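From: Edit Sárközi
To: andavar-kitchens list
Subject: Re: [andavar-kitchens] Is anyone else reprinting menus again?

On some dark morning in March, P. at Zalla wrote:

> We are on our third menu since the new year and I've got 700 of the
> second one sitting in the dry store under the rice. Printer wants a
> minimum run. Chef wants to change the fish. Owner wants the word
> "artisan" put back. How are the rest of you handling this? Also does
> anyone have a spare lowboy, ours has started humming.
>
> P.

P.,

No lowboy, sorry. Ours hums too, and we've stopped hearing it.

On menus I can offer some sympathy and a little arithmetic. When we opened Flirodis the menu had 62 dishes on it, because my business partner believed that people like a choice. People do like a choice. They like it for twenty minutes while the bread goes cold, and then they order the chicken. We are down to 37 now and I would cut it further if the lamb shank didn't have a fan club.

What we do these days, in the order we do it:

1. Keep the boring stuff on the printed card. Soups, the chicken, the shank, anything that hasn't changed since we opened. That card gets reprinted twice a year and I refuse to discuss it in between.

2. Fish goes on the board. Your chef can change it hourly if he wants, and he has to write it up himself, which in our case has made him much calmer about fish.
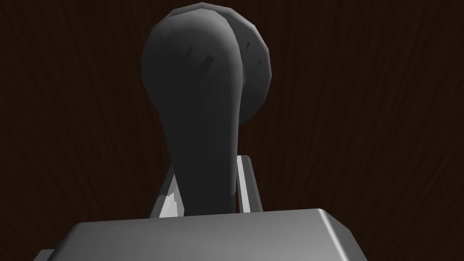
3. No prices in the descriptions, no farm names, no adjectives you'd be embarrassed to read aloud to table four. Erdős down the hill put the name of a dairy on everything, then fell out with the dairy. They were out there with a marker pen before Saturday-sized crowds, all through lunch service.

4. Short runs on plain heavy paper from the copy shop. It costs more per sheet and you throw away a lot less. Our last order was 307, a number I got by asking for 300 and being given whatever was left in the box.

As for "artisan," let the owner have it once, on the dessert page. Ours wanted "curated" and got it next to the cheese, where it has done no harm that I know of.

The 700 under the rice make decent order pads if you cut them in quarters and use the backs. Kids will draw on them too. Please don't bring them to the next meeting, I still have the coasters.

Is anybody getting decent lemons at the moment? Mine are all pith.

Edit
Flirodis, kitchen door side, after 3 p.m.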